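Mail relay notes, 16/02/2025

Queue on the Konport relay was backed up again. Ourania Dimitriou noticed it when the Vernuva alerts stopped arriving. 2960 messages waiting, all for the Politis domain.

Checked DNS first. Politis publishes two MX records and both resolve. Port 25 opens on the first and times out on the second.

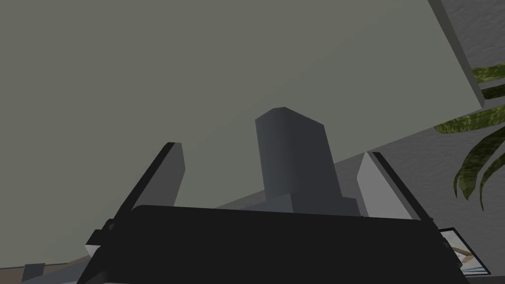

Retry settings

Retry interval was still 30 minutes from the August change. Set it to 3 for the Politis route only and left the default alone. Restarted the transport service and forced a retry. Queue started to drain.
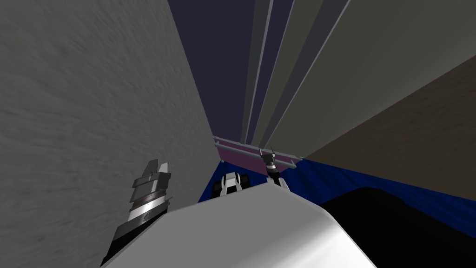
Two grippers, gray wall at left.

The smart host entry for Dallden still points at the old IP. It didn't cause this, but it needs to go before we move the certificates. Ourania has the new address. Do not delete the old entry until

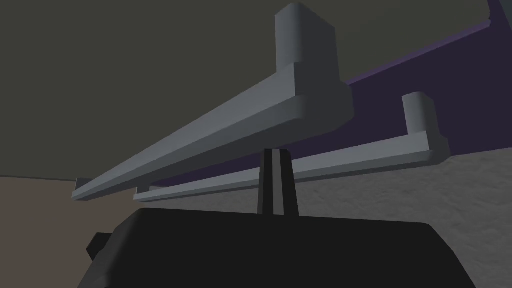 a test message has gone through in both directions, with TLS on. Last time we only tested outbound and the inbound side sat broken until someone phoned.

Size limit on the Dallden route is lower than the global one, so large attachments bounce there with a 552. Leave as is, they asked for it.

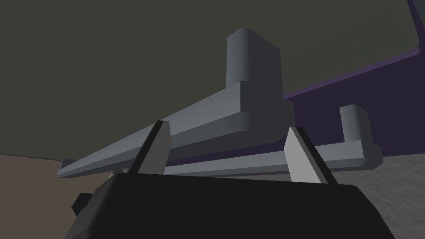 Gripper from behind and below, L-shaped object beyond.

To do: ask Politis about their second MX. Add a queue length alert that doesn't go out through the same relay. Copy the route settings into the wiki, the page there is out of date.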